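Reporting Suspected Unexploded Ordnance: Frequently Asked Questions

Dastholm District Clearance Office
Last reviewed 28 July 2020

What counts as unexploded ordnance?

Any shell, grenade, rocket, mortar round, cluster submunition, fuze or landmine that was fired, dropped, laid or thrown away and did not go off. Loose explosive and detonators are handled under the same procedure. Small arms cartridges are not; take no action on these except to report them to the district police post.

Which areas does this office cover?

The whole of Dastholm district, including the former range at Kerkis and the farmland on both sides of the Kruger canal. The port area is covered by the harbor authority, which has its own reporting line.

How much land is still marked as hazardous?

The current register lists 137 open hazard areas with a combined size of 3,157 acres. Areas that have been surveyed but not yet cleared stay on the register until the completion report is signed. An area that has been cleared to a limited depth is listed separately, with the depth given in the last column.

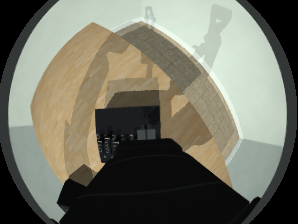
The register is updated at the end of each month. Printed copies at the canal lock office may be one version behind, so check the version number on the cover sheet before relying on a printed map.

I have found something that may be ordnance. What should I do?

1. Stop. Do not touch the item, move it or cover it.
2. Note its shape, color and size from where you stand.
3. Leave by the path you used to reach it.
4. Mark the path, not the item, once you are at least 100 yards away. Cloth or stones are enough.
5. Keep other people and animals away.
6. Call the reporting line and stay reachable.

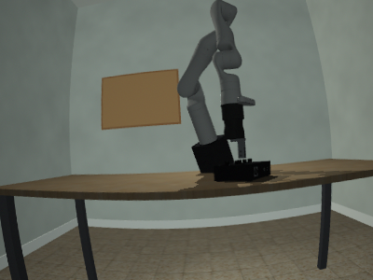

Can I use my phone near the item?

No. Move away first, then call. The same applies to two-way radios and vehicle radios.

Should I take a picture of it?

Only if you can do so without going closer. A written description is accepted for all reports and does not slow down the response.

What happens after I report?

The duty desk assigns a case number and a priority. Priority A covers items in or next to homes, schools, wells and roads in daily use. Priority B covers worked farmland. Priority C covers everything else. A survey team visits, confirms the item and decides whether it can be moved or has to be destroyed in place.

In the last reporting year the desk received 1,875 calls. Of these, 637 led to a confirmed item. The remainder were scrap metal, duplicate reports or items that could not be found again -- the last group is the reason callers are asked to mark the path.

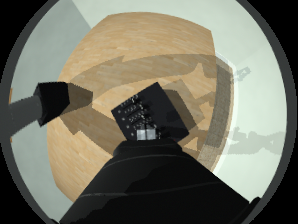

Callers are told the result by phone or text message. If you have heard nothing after five working days, call again and give the case number. Do not return to the site to check.

Will I get into trouble for having an item at home?

No charge is brought against anyone who reports an item kept in a house, barn or vehicle, provided it is reported before it is found by others. Do not bring it to this office or to a police post. A team will come to you.

Is it safe to burn off a field next to a marked area?

No. Burning is not allowed within 300 yards of any hazard sign. Fire can set off items on the surface and destroys the wooden marking posts.

What do the signs mean?

Red triangle, point down: hazard area, no entry. White post with red top: edge of a hazard area, red side facing the danger. White post, no red: cleared lane. Missing or damaged posts should be reported in the same way as an item.

Are there lessons for children?

Yes. Schools can book a one-hour safety lesson for any class from first grade up. Bookings for the spring term close in February. The lesson uses drawings only; no real or replica ordnance is brought into the classroom.

Who runs the reporting line?

The duty desk is staffed by this office at all hours. The phone system is maintained under contract by Voltbridge, which does not have access to case records.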